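Home | News | Eat & Drink | Newsletter | Contact

Print this page | E-mail to a friend

Small Shops, Big Month

So November was a busy one for anybody who likes a baked good in this county! The bagel place in Radby finally opened its second location, over in Plitville, in the old shoe store next to the bank. I stopped in at 7 a.m. thinking I'd beat the rush and there were already people out the door (I waited, I got the onion, I regret nothing).

Ingrid Brannigan, the owner, told me they sold 2,130 bagels in the first 3 days. Her plan had been to bake half that. She ended up calling her brother in Blackwood to drive over with more flour, and he stayed and worked the register until closing.

What I find interesting is the pricing. A plain bagel is still $2, same as Radby, while the chain out by the highway in Cudville went up again this fall and now wants 39 cents extra just to toast it. I asked Ingrid how long she can hold that and she laughed and said ask her after she gets the first gas bill. 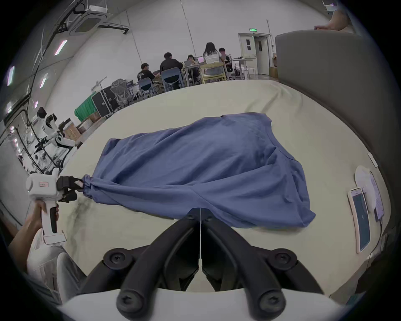
Rent is the other piece. She signed for five years, which is a long time for a shop this size, but it got her a lower rate and the landlord threw in the parking out back. Delivery to offices in Blackwood should start after the holidays, and she's hiring for early mornings, so if you know somebody who doesn't mind a dark drive, send them her way.

4 comments | 11 shares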